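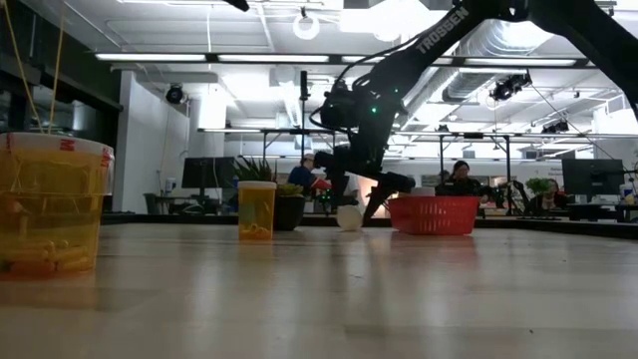
Arm cell, spares and budget – May

Quote from Plurer came in at 14:40. Gripper fingers are sold in sets of 4, lead time 17 working days. Foulkes is quicker but wants a minimum order of 5 sets.

Cable sleeving for the elbow bundle: add to the same order. Lalit to check the length first.

Second arm stays on next year's list. Nga wants the bench load figure from Lakmont before we ask for money – chased Sunday, no reply yet.

Open: who signs for Foulkes, Khang or Shobha?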